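Section 4: Oiling and looking after your Tastby benchtop

Welcome to the good part! Your benchtop is down, the brackets are tight, and now you get to bring out the colour of the timber. Set aside an afternoon, open the windows and put on clothes you don't mind ruining.

What you'll need

Jalovham bench oil (one tin does two coats on the standard top)
Sandpaper, 180 and 240 grit
Lint-free cloths, more than you think
Nitrile gloves
A metal bucket of water with a lid

Before you start

1. Leave the top in the room for a full day so the timber can settle.
2. Wipe it down with a barely damp cloth and let it dry completely.
3. Sand with 180 grit, always following the grain. Go lightly over the joins between the strips.
4. Vacuum up the dust, then sand again with 240. Run your palm over it at this stage. It's a lovely feeling!

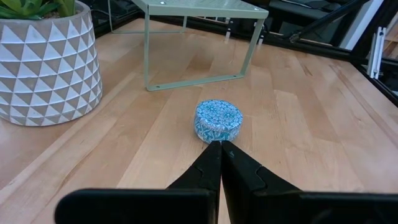 5. Check the cut-out for the sink. Any bare end grain in there needs oil too, and it drinks a surprising amount, so do it first.

Note: If you bought the Mekov undermount sink, oil the underside lip before the clips go on. You won't get a brush in there afterwards.

First coat

6. Stir the oil slowly for a minute. Don't shake the tin.
7. Pour a small puddle and spread it with a cloth, working along the grain in long passes.
8. Wait 15 minutes. Dull patches are thirsty patches, so give them a bit more.
9. Wipe off everything that's still sitting on the surface. Be thorough, as leftover oil turns sticky and you'll be sanding it back next weekend.

CAUTION: Cloths soaked in oil can heat up and catch fire by themselves. Drop each one in the bucket of water as you finish with it and put the lid on. Never scrunch them up in a bin.
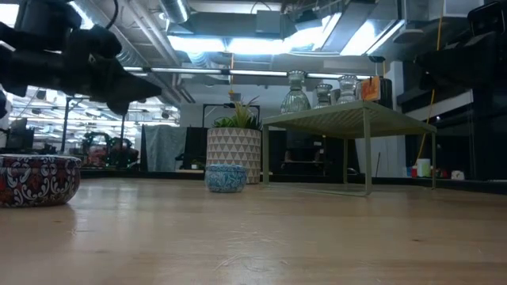

Adoración Lorente
Finishing guide writer, Tastby Benchtops

Second coat

10. Leave the first coat for 17 hours. In a cold garage or a humid August, give it longer.
11. Rub the whole top gently with a dry cloth, then repeat steps 6 to 9 with half as much oil. This is the coat where the grain really comes alive, and I still get a kick out of it every time.
12. Keep water off the top for three days, and hold off on heavy appliances for a week.

Everyday care

Warm water, a drop of dish soap and a soft cloth will handle nearly everything. Dry the top afterwards, especially near the taps. Skip bleach, steel wool and spray cleaners with ammonia. Hot pots go on a trivet, always.

If you have the darker Csizmadia finish, use the tinted oil marked 743 for touch-ups. The clear one will leave a paler spot.

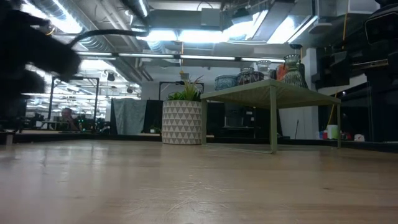 How do I know when it's time to oil again?
Flick a few drops of water on the busiest part of the bench. If they bead up, you're fine for now. If they soak in and leave a dark mark, let it dry overnight and give the whole top one thin coat.

Fixing a small scratch

13. Sand the spot with 240 grit, feathering out a hand's width on each side.
14. Wipe, oil, wait and wipe again, same as the second coat.
15. Put the date on the card inside the back cover so you can keep track of your coats.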